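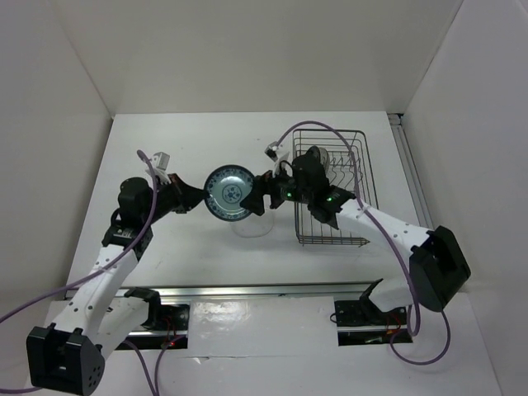 Two arms, one plate. The dish rack is behind, on the right.

About us

Hi, and welcome to Candwood! We're a small shop that spends its days finding out which chores a machine can really do yet, and then writing it up in words our parents would understand. I started the company after years of fixing packing machines on factory floors, where every visitor asked me the same thing: so when does one of these come and do my dishes? I never had a good answer. I have a slightly better one now, and it's still mostly "not this year, sorry."

What we do

Companies that make robots (or want to buy them) send us a chore and we try it. Some are shop-floor jobs like sorting brackets into bins, feeding a press or peeling the backing off labels. Some are kitchen and laundry jobs. We set up the task on a bench, run it over and over, and keep score. Then we hand back a plain report that says what went fine, what went badly, and what a person had to step in and fix. If you were hoping for a glossy video with music, we're the wrong shop, but we can recommend a few!

Our bench is called Idik. It's got white walls, a flat white top and two arms mounted along the front edge, and it's where most of the kitchen work gets done. There's a second bench, Dranine, for the heavier shop-floor stuff, and it lives at the other end of the building by the loading door so the noise doesn't drive me up the wall.

So can they do chores yet?

Depends on the chore, and a lot depends on how tidy you are. Give a pair of arms the same plate in the same spot and things can go pretty well. Move the rack a hand's width, or swap in a plate with a different rim, and you may be back to square one. People turn a dish in their fingers without thinking about it. A gripper has to hold one side while the other finds a grip, and both have to agree on how hard to squeeze (too little and it slips, too much and you're sweeping up china).

Clear glasses are my personal headache. You can hardly see one against a white table, and cameras don't do much better than I do. I've got a soft spot for anybody working on that problem, so please write to us if it's you.

We ran 1,524 dish trials last year on Idik alone. Nearly 1,000 of them finished without one of us reaching in. I'm proud of that number and I also wouldn't let the thing near my grandmother's serving platter. Shop-floor chores are further along, mostly on account of the parts being all alike and nobody caring if a bracket gets a scratch. Folding shirts, wiping down a counter with stuff still on it, putting away groceries: we've tried all three and the reports are short.

Who we work with

Our longest-running customer is Akpalu, who make racks and trays for restaurant kitchens and want to know which shapes a machine can load. We've also done work for a bakery supply outfit and a couple of school shop programs. We don't sell robots and we don't take a cut from anyone who does.

Come see us

We open the doors one evening in February and let people bring a chore from home. Last time somebody brought a garlic press and we were there for 2 hours. Doors open at 6 p.m., parking is around back, and kids are very welcome. If you've got a chore you'd like tested for your business, use the contact form and tell us how it gets done by hand today, start to finish. A phone video helps a lot. I read every message myself, usually over coffee before the benches get going.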